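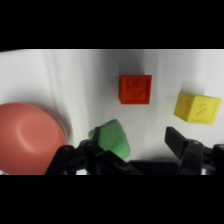

Reviews > Bench kit > Grippers > Strobel two-finger

Bought two of these for the Tendville workshop in December, out of a 3000 budget that also had to cover arms and a spare camera. 496 each. Not cheap, not silly.

Good points first. Black plastic fingers, chunky, screws easy to get at. Percy swapped a finger pad in 10 minutes with the manual shut. Does toy blocks fine, and soft squashy bits too if you go slow. Wrist camera mount is seperate – budget for it, I didn't, and that was another 304 gone.

Bad points. Cable too short. Box had one spare pad, we'd want four. Delivery from Mallolby took ages and Friederike had to chase them twice.

If your planning a first bench: spend less on the arm, more on spares. And don't buy their practice set. Plain bowl, a few coloured blocks, a sheet to put down, all from any toy shop – does the same job.

Would I buy it again? Yes, one at a time though. Ľudovít prefers the Gundholm but hasn't had to pay for it. Four stars, would be five with a longer cabel.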